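Research Notes: When a Plan Names a Cue

The Randgate Institute for Everyday Behavior has completed the first stage of its study on how people turn intentions into habits. The study followed 396 adults over one spring, beginning in March, and asked each of them to take up a small daily activity of their own choosing. Most selected something modest, such as stretching, reading before bed, or writing to a relative.

Participants were divided into two groups. Members of the first group wrote down what they wished to do and how often. Members of the second group wrote down the same information and added a cue: an event already present in their day after which the new activity would take place. Typical cues included closing the front door, hanging up a coat, and switching off the kitchen light.

By the end of the study, 55 percent of those who had named a cue reported carrying out the activity on most days. The figure was lower in the group without a cue, although the difference narrowed among people who had fixed working hours. Normunds Sakalauskas, who directed the study, attributes this to the structure that a regular schedule already provides. He cautions that all results rest on self-report and that a diary kept by the participant may overstate success in the early weeks.

The research team also examined the wording of the plans. Plans that referred to a clock time were abandoned more often than plans that referred to an event. Very general cues, such as "when I have a moment," performed no better than having no cue at all. 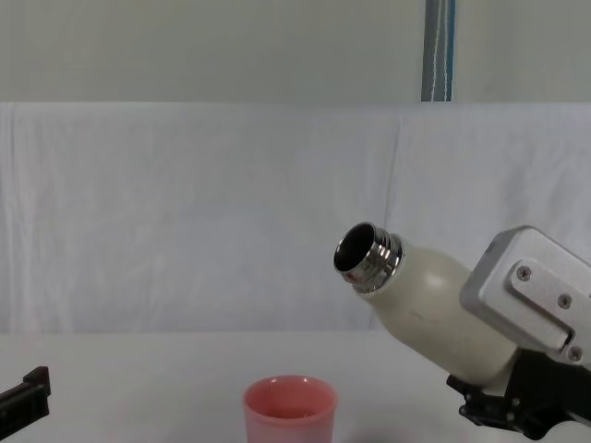
Members who wish to apply these findings are advised to begin with a single activity and to write the plan in one sentence. The cue should be an action with a clear beginning and should occur at least once every day. Objects that are handled daily can serve well for this purpose. An insulated bottle with its lid off, tipped toward a pink cup, marks a definite point in the day, and a plan might read, "When I pour my drink, I will name one task I intend to finish." Plans of this kind may be revised after 4 weeks if the cue proves unreliable.

The second stage of the study will be conducted with the Oddsson Center and will include households in Stollosley. It will consider whether two people who share a home benefit from sharing a cue. Members interested in taking part may request an information packet from the Randgate office. A summary of the first-stage results will be sent to all members with the next issue.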